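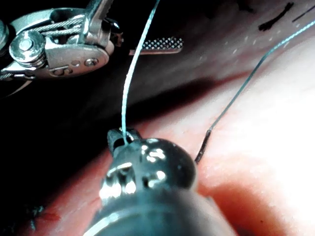

Rules for the second instrument

Cable-driven wrists have been suturing tissue under computer control in research labs for years. The written rules for doing so are much younger. Most groups began with a page of habits taped to the console, and many still work from that page. The Dulum practice guide, issued in its second edition on 1/15/25, tries to replace it with something that can be checked.

The guide covers one narrow activity: passing and tensioning suture with two instruments, where at least one motion is planned by software. It says nothing about cutting or energy devices, and it leaves patient use to the regulators. Its audience is the bench team that records trials, trains controllers on them and has to explain the results to someone else.

Thread is the hard part

Rigid objects are easy to write rules for. Thread is thin, shiny and flexible, and it often runs in front of metal that shines more than it does. A strand can pass across the face of an open jaw without being held by it. From one viewpoint the two cases look much the same. The guide therefore requires that "held" be declared only when two independent signals agree, such as jaw position and a view from a second camera. If only one signal is present, the state is logged as unknown, and the controller may not apply tension.

The same caution applies where a strand enters tissue. Staining changes the color of the thread near the entry point, and trackers tuned to clean suture tend to lose it there. Test sets must include stained sections. In the Lekcombe trials, which supplied most of the data behind this clause, the tracker was scored separately on clean and stained lengths. The guide now asks for both scores and does not accept an average.

Old thread ends are a related problem. A bench sample that has been sewn before carries tails and fragments, and these must be labeled as inactive before the run starts. Removing them is allowed. Ignoring them is a reportable fault.

Jaw faces and wear

Grasping faces with a cross-hatched texture hold well and abrade thread. Section 4 limits each instrument to 400 closures on suture before inspection under magnification. After 600 it is retired from recorded work, whatever its condition. Several labs objected to the second limit during review on grounds of cost. The drafters kept it, arguing that worn serrations change slip behavior slowly enough that a learned controller adapts to the wear and then fails on a fresh tool.

Cables get a shorter clause. Exposed runs are to be checked for broken strands before each session, and tension is to be recorded at the start and the end. Backlash at the wrist is measured with the jaw closed and unloaded.

Viewpoint and glare

Cameras mounted close to the tool give good detail at the jaw tip and poor depth everywhere else. The near instrument fills much of the view and is usually out of focus. Wet tissue adds highlights that saturate to white. The guide sets no lighting level. It asks that saturated areas be masked and that any plan whose target falls inside the mask be refused.

Who has adopted it

The Umadholm bench group follows the guide in full and publishes its fault log. The Moon controller project follows everything except the retirement limit, for which it files a written deviation. More than 8 other labs have asked for the inspection forms. Comments on the next edition close in May, and the clause on shared tension between two instruments is expected to be rewritten.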